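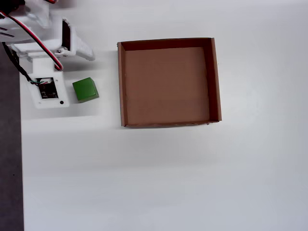 Review: Kohlhase Folding Work Table

The Skoltdale office tested this table for use in its reading rooms. It carries a stated load of 70 kilograms and stands 70 centimeters high. 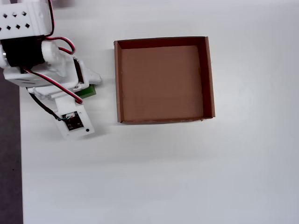 Imke Stüber
Furniture Reviewer, Skoltdale

The legs lock firmly, and the top can be wiped down with a damp cloth. The hinges are stiff when new. 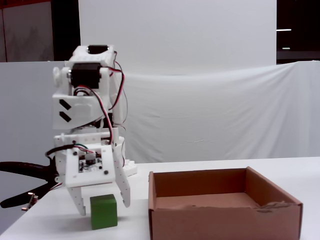 They loosened after 28 days of daily use. The table is recommended for shared rooms.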